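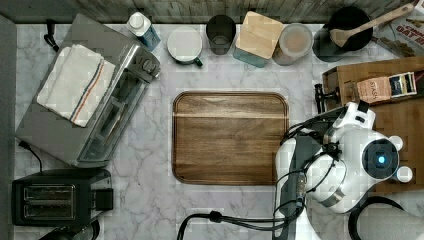
According to Yoo, the second batch of boards should not be released until the regulator footprint has been checked against the part as delivered, and a note on the packing slip would not be sufficient. The remark arrived by e-mail shortly before nine and is entered at the head of the day's record, as it governed most of what followed.

Tuesday, March 27, 2018

Workshop diary, Tornholm bench. Work on the receiver kit, revision 6.

The morning was given over to the point raised above. The drawing supplied by Brideck shows the regulator with its input pin on the left when viewed from the printed side. The parts received last week have the input on the right. Both arrangements are sold under very similar part numbers, and the difference lies in a single letter at the end. The order was read through again and the letter had been left off. The supplier therefore sent the more common version, as it was entitled to do.

Three courses were considered. The parts may be returned, the outline on the board may be redrawn, or the builder may be told to fit the regulator with its flat face turned the other way. The third is the cheapest and was at first favoured. It was pointed out in the exchange with Yoo that the printed outline would then contradict the written instructions, and that builders generally follow the print. This was accepted. The parts will go back and the board will stay as drawn.

One board was nevertheless assembled with the regulator reversed, in order that the remainder of the circuit could be tested without delay. The order of assembly was that of the draft manual: resistors first, then the ceramic capacitors, the sockets, the headers, and finally the electrolytic capacitors and the regulator. Notes made during assembly are as follows.

The resistors gave no difficulty. The bands on the new 51 ohm parts are hard to tell apart under the bench lamp, the brown and the orange being very close in shade. The manual should instruct the builder to measure each resistor with a meter before fitting it. A sentence to that effect exists at present in the section on fault finding, where it comes too late to be of use. It will be moved forward.

The ceramic capacitors are marked with a three-figure code in very small print. The parts list gives their values in nanofarads only. The code should be given next to the value, in a column of its own.

The sockets sit slightly proud of the board at one end if all the pins are soldered in sequence. It is better to solder two pins at opposite corners, press the socket down while heating each in turn, and only then complete the rest. The draft says this, but in a footnote. The footnote will be brought into the main text.

The crystal was fitted with a small gap beneath it, as the case is metal and two tracks run underneath. The draft is silent on the subject. A scrap of thick card slipped under the crystal during soldering, and withdrawn afterwards, gives a suitable space. The wording is to be agreed.

Power was applied at midday from the bench supply with the current limit set low. The indicator lit and the supply did not go into limit. The voltage at the test point was correct. The oscillator did not start. The board was switched off and examined with a magnifier, and a joint at the crystal was found to have taken solder on the pad but not on the lead. It was remade. The oscillator then started each time power was applied.

The afternoon was spent on the serial link. The loader program reported a checksum error on the first attempt and again on the second. The cable was changed, without effect. The fault was eventually traced to the jumper next to the link socket, which had been placed across the wrong pair of pins. The printed legend at that position is partly hidden once the socket has been fitted, and it is reasonable to expect that builders will make the same mistake. A request has been entered for the legend to be moved to the other side of the header. Until a new board is made, the manual will carry a drawing of the correct position.

With the jumper corrected the program loaded without error and reported a length of 2363 bytes, in agreement with the listing. The version number shown at start-up was that of the previous release, however. Either the number was not altered when the source was last changed or an old file has been placed in the distribution folder. The lengths of the two releases are to be compared before any conclusion is drawn. A message was sent to Rustska, where the files are kept, asking for the folder to be left as it is until this has been done.

Sensitivity was tested with the signal generator connected through the attenuator. The figures are in the bench book and are not repeated in this entry. They agree with those for the prototype except at the upper end of the band, where the new board is a little worse. The input coil was wound in haste and the turns are not evenly spread. It will be rewound before the measurement is given any weight. If the result is unchanged, the trimmer capacitor should be looked at next, as it comes from a different maker from the one used in November.

Correspondence. Brideck asked whether the mounting holes could be enlarged to suit the spacers it now stocks. The reply was that they could, provided that the clearance to the ground track is kept, and that the change should wait for the next revision. A builder wrote to ask whether the kit may be run from a 12 volt battery while the battery is on charge. This was answered in the negative for the time being. The regulator would tolerate it, but the input capacitor has not been rated for the peak voltage of a poor charger, and the matter ought to be tested before advice is given in print.

Stock. The solder on the bench reel is almost used up and a new reel of the same alloy has been ordered. The return of the regulators has been arranged with the supplier and the corrected order has been placed, this time with the full part number copied from the data sheet.

Outstanding for tomorrow: rewind the input coil and repeat the sensitivity test; compare the two program files; send the revised assembly section to Yoo for reading. The assembled board has been labelled as a test item, with the regulator reversed, and put in the locked drawer.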